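Jornada de puertas abiertas en el taller de gorras Brultar

El 5 de junio de 2021 me acerqué por fin a Kullstead, que llevaba desde febrero queriendo ir (quien me lee ya sabe lo que me cuesta madrugar en sábado). Brultar abría sus puertas toda la mañana y la entrada costaba 2 euros, con café incluido, ¡y qué café! El local es más pequeño de lo que imaginaba, huele a tela nueva y a vapor de plancha, y te dejan tocarlo prácticamente todo. Yo me quedé un buen rato junto a la mesa de madera clara donde se repasan las piezas.
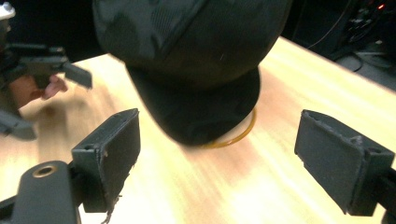
Gorra oscura de visera curva, con un dibujo discreto que recuerda al camuflaje.

Nos contaron que de allí salen alrededor de 500 gorras al mes, y que la serie Navus, la más vendida, va ya por la pieza 873. Lo que más me gustó fue que insistieran tanto en el interior, que es lo que una nunca mira en la tienda: los paños que se juntan arriba, en el botón, los ojales metálicos, la etiqueta blanca cosida por dentro. Desde entonces les doy la vuelta a todas las que tengo en casa, y alguna me ha dado un disgusto.
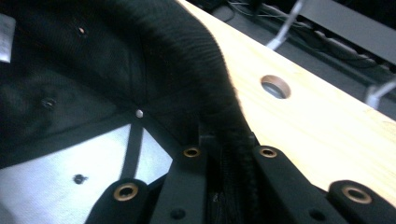
Teoh comentó que a las gorras negras les sienta fatal la lavadora, que mejor agua fría, un cepillo blando y dejarlas secar sobre un cuenco puesto boca abajo, y que la visera no se dobla nunca en mojado. Tomé nota, claro, y me fui a por el segundo café antes de coger el autobús de vuelta.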